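Luvomside Residents' Forum
Board: Parks, Paths and Open Spaces
Topic: Proposed lead order for Dallero Meadow

Posted by: JGarcia_Moderator
Members will be aware that the council has opened a consultation on dogs in Dallero Meadow. The draft order would require all dogs to be kept on a lead of no more than two metres between April and September, and would limit any one person to four dogs at all times of year. Responses are accepted until the end of November. Please keep replies to the proposal itself. Comments about particular neighbours or their animals will be removed.
Joana Garcia

Posted by: heathside17
I wish to record my objection. The meadow is the only open ground on this side of the town where a dog may run freely, and the nearest alternative is the field at Vernberg, for which one must have a car. I have read the supporting paper twice and can find only 17 reported incidents over the whole period it covers. Four of those concern litter.

Posted by: V. Salgado
With respect to the previous member, the paper states that the 17 are those reported in writing. Telephone calls were not logged before last year. I keep two spaniels and walk them in the meadow daily, and I support the summer restriction. Skylarks nest on the northern half and the birds are put up several times each morning.
Vasco Salgado

Posted by: heathside17
Then let the northern half be closed to dogs in the nesting months and the southern half be left as it is. A fence line already exists. I do not see why this was not offered as an option in the questionnaire.

Posted by: millrace_lane
The fence line exists on the map. Anyone who has been to the eastern end will know that a good length of it is lying in the ditch.

Posted by: JGarcia_Moderator
I have asked the parks office about a divided arrangement. The reply is that repair of the fence was priced at 3884 pounds and that there is no allowance for it in the present budget. The office did confirm that respondents may suggest it in the free text box at question 9, and that such suggestions will be reported.

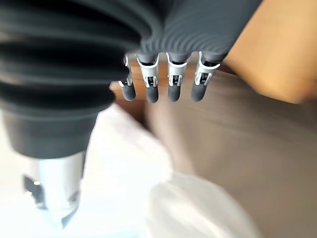 Re: Limit of four dogs per person

Posted by: Orchard Row Walking Service
I write as the owner of a small dog walking business. I hold insurance for six dogs and have done so for a number of years. A limit of four would mean an additional round each morning, and the cost would have to be passed on to clients, several of whom are elderly. I would ask that the council consider a permit for insured walkers, as is done elsewhere.

Posted by: millrace_lane
I cannot agree. Six dogs off the lead are not under the control of one person, whatever the insurance certificate may say. My own dog is nervous of groups and I have had to turn back at the gate on more than one occasion.

Posted by: Orchard Row Walking Service
Our dogs are walked on leads at all times in the meadow. I should be glad to meet the member there and demonstrate this.

Posted by: V. Salgado
A permit seems to me a fair compromise, provided that the walker wears the permit where it can be read and that the number of permits is capped. I would suggest 20.

Posted by: millrace_lane
Twenty permits at six dogs each is not what I would call a cap.

Posted by: tern_and_co
May I ask whether assistance dogs are exempt? The draft refers to "registered" dogs only, and my daughter's dog, Heo, was trained privately.

Posted by: JGarcia_Moderator
The wording has been raised with the council and I understand that it is to be amended before the order is put to the vote. I would advise the member to mention the point in a response all the same.

For information, the council delivered the questionnaire to 2380 households. Paper copies remain available at the library desk. Members who have mislaid theirs need only give their postcode.

Posted by: heathside17
I have submitted mine, with the divided arrangement set out under question 9. I would encourage others of the same view to use similar wording.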